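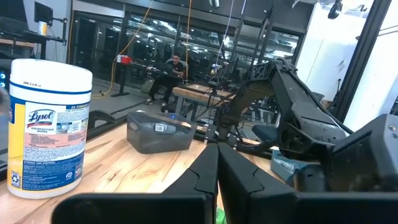 Home Topics Ask Members Log in

Search this site Go

Keep blanking at cold reads — is it too late to get better at this?

Posted by rurkance_understudy

So I've done community theater for 12 years, mostly in the chorus and small parts at the Vandenberghe, and I'm finally trying out for speaking roles. Give me a script a week ahead and I'm fine. Hand me two pages in the hallway and my eyes glue themselves to the paper, I rush, and I have no idea what my scene partner just said to me. Last month at the Revon I skipped a whole speech (mine!) and answered a line that hadn't happened yet.

The Bukska Players are doing open calls in December and it's all cold reading. Has anybody gotten better at this as an adult? And do I have to do an accent if the script says the character has one?

bluegel_betty

Yes, you can get better, I did, and I was terrible. What worked for me was reading out loud every morning while the coffee brewed. Plays, the cereal box, letters to the editor, whatever was lying around. Put your thumb next to the line you're on and slide it down as you go. Then grab a few words, look up, and say them to something. I used a lamp. It feels painfully slow and it doesn't sound slow at all, I recorded myself to check.

Also, when the other person is talking, look at THEM. Your thumb is holding your place, so you can afford to. At auditions I've sat in on, that's what we notice from the table, way more than a flubbed word. If you trip, keep going. Please don't say sorry and start over unless you're right at the top and it's a real mess.

For the hallway — read the whole thing once for what's going on, then find out what your person wants from the other one and pick something definite. You can be wrong! They'll give you an adjustment, and then they get to see you take one. I'd give it 30 days of mornings before you judge.

pitmonkey

just relax and have fun with it. worked for me

secondrowalto

Agree with betty on the thumb. On the accent, ask whoever is running the room. I've read for Bukska 3 times and each time they said to skip it unless it's already comfortable for you. A shaky accent eats up all your attention and you need that for the page.

One more thing, are you sure your eyes are okay? I struggled for years and part of it was that I needed reading glasses and was too vain to bring them. The print on those sides can be tiny, especially when they've been photocopied to death. Bring a pencil too and circle your character's name before you go in, so you don't jump a speech like you did at the Revon. Ask before marking theirs up, some places want the pages back clean.

The Rurkance library has a shelf of old one-acts by the back stairs and they let you take a stack home. Do both parts with a friend and swap halfway through. My sister reads with me over the phone, which has the bonus that she can't see me making faces.

rurkance_understudy

Thank you! Picked up a stack of one-acts this afternoon and the lamp has already heard most of the first one. I do own reading glasses, they're in the car, point taken.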